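Robots learn to ask before they grab, Stornell team reports

A research group at the Stornell laboratory has published a method that lets a two-armed robot decide for itself when it needs a second look at an object before trying to pick it up. The work was done with see-through containers, mostly pill bottles, which are hard for robots to handle because cameras often misjudge where the plastic begins and what lies behind it.

The method, which the group calls Turkora, was described in a paper released in October. It was tested over several months on a bench with two arms fixed above a table, and the authors say it cut the number of failed grasps without any change to the cameras or the grippers.

Most systems of this kind learn by copying. A person steers the arms through a task many times, the movements are recorded, and a model is trained to produce similar movements when it sees a similar table. The Stornell group started the same way, with 3817 recorded attempts at picking up, turning and standing bottles of different sizes and tints.

"The copying part works well enough on cardboard boxes," said Aqeel Jafri, the paper's first author. "With a clear bottle the model sees the window, the bench behind and the reflection on the table, all mixed up with the bottle itself. It would close its fingers a centimetre too early and carry on as if it had something."

Turkora adds a small second model that watches the first. Each time the main model proposes a movement, the second one estimates how much that proposal would shift if the view were slightly different. If the shift is small, the arm goes ahead. If it is large, the arm stops short, moves a little to one side and looks again before closing its fingers. The group set the limit at eight millimetres after trying several values.

In the main test the robot had to pick up bottles lying on their sides and set them upright among others already standing. The ordinary copying method failed on 55 of the test runs. With the second model switched on, that fell to 19 over the same number of runs and the same starting layouts. Amber bottles gave less trouble than clear ones in both cases – the tint gives the cameras a firmer edge to work with.

The extra looking costs time. Runs in which the arm paused took noticeably longer, and in a few of them it paused again and again without making up its mind. The authors added a rule that hands the bottle to the other arm after three pauses, which comes at it from the opposite side.

Anisa Simanjuntak, who ran the bench tests, said the handover rule was a late addition. "We had one arm hovering over a cap for most of a minute while the other did nothing. Letting them swap was a very simple fix and we should have tried it in the first month."
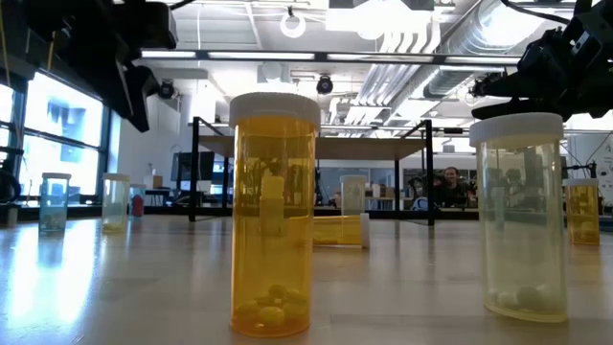
Both arms over the test table at Stornell, with upright bottles and one on its side.

Lighting turned out to matter more than the group had planned for. Daylight through large windows put strong reflections on a glossy table top, and results recorded in the early afternoon were worse than those from the evening. The group chose to keep the windows uncovered and report both sets of figures separately. The gap between them was smaller with Turkora than without it, though it did not close.

Costel Sârbu, who studies robot handling at Drisport and was not involved in the work, said the results were useful but narrow. "It is one table and one family of objects. I would like to see it with glasses, or with anything that has liquid in it – then the picture changes every time you touch it." He also said the paper could have given more detail on how the pause limit was chosen, as a lower or higher value might suit other grippers.

The authors accept the first point in their paper. All the bottles had screw caps and none held more than a few pills, so the weight hardly varied. The robot was not asked to open them, sort the contents or read a label, and the group makes no claim that it could do so safely in a pharmacy.

Work on a second version has started under Vasanthi Mridha, with drinking glasses and clear food tubs added to the set. The code and the recorded attempts can be requested from the laboratory, and the group plans to post the full set of test layouts once the new runs are finished.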